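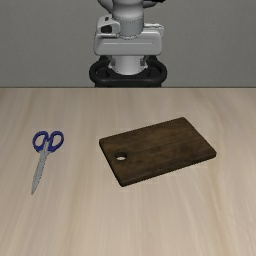

*Simulated cell, scissors and cutting board layout. The arm stands behind the table.*

**Bruleck cell: progress report to Ostberg**
August 14, 2022
Prepared by Irina Barbu, Clandance

**Work done**

The simulated cell was rebuilt after the base mount was changed on the real arm at Layug. The old model had the base 35 mm too far forward, so every reach to the back of the table came out short. The base position and the table height have both been corrected and checked against the drawings.

Joint limits were re-entered from the service sheet. Two were wrong. Joint 5 had been left at its default and let the wrist turn further than the real one can.

We then ran 387 test moves with the scissors and the board on the table. There were no collisions with the table in the last 300. The earlier faults all came from the old base position, which was still being read from a second settings file. That file has been deleted.

**Still open**

- The outline of the board used for collision checks has no hole in it. The hole near the short side needs adding before we try any grasp there.
- Closed scissors are treated as one solid piece. This is fine for reaching but leaves the handle loops filled in.
- Brake check on the real arm is overdue. Layug has the parts.

**Next period**

Fix both outlines, do the brake check, and repeat the test moves on the real arm by November. Spending is within budget and no change to the grant is requested.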